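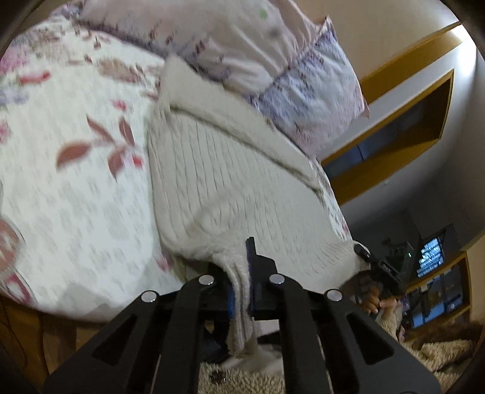

The Brotalbridge Catch Log is a set of fishing records from the stretch of the Dalton river between the old mill and the estuary, kept by the anglers who fish it and typed up by me, Hélder Carvalho, mostly in the evenings. It holds 356 entries at the time of writing, and each one is a single outing by a single person. The paper cards live in my spare bedroom, where I sort them by month on the bed, and with a white pillowcase printed with reddish-brown leaves at one end and a pink and lavender flowered one beside it, I can tell you it's a cheerful sort of office!

Last updated 6 April 2020.

What's in it

There are two files. The big one, outings, has the date, the beat, the hours fished, the bait or fly, the species and the length of each fish in inches. The small one, beats, gives the name of each beat and a few words on the bank and the bottom (gravel, mud, weed and so on), so that a newcomer can make sense of the first file.

Please do read the notes column before you draw anything from the numbers. People write wonderful things in it, and I've typed them as they stood, spelling and all. "Lost a good one" is not counted as a fish, however sure the writer was.

Things to watch out for

Lengths are measured against whatever the angler had along. Thomas Gentile marks his inches on the rod butt, and his bream run a touch long next to everyone else's, so treat anything with his initials kindly. Blank outings are in there too, with a zero in the catch column, but I'm quite sure we are missing plenty of them, as folks are slow to fill in a card when they've gone home with nothing.

The beat called Zanetti was split in May of last year into an upper and a lower half. Older entries just say Zanetti and I haven't tried to guess which half they meant.

Missing hours are left empty. An empty box doesn't mean zero.

Using it

Copy it, chart it, print it for the clubhouse wall, all fine by me. I only ask that you leave the initials as initials and don't publish the exact swim locations, which are kept out of the files anyway. If you spot a mistake, drop a note in the Kokus tackle shop box with the entry number and I'll check it against the card.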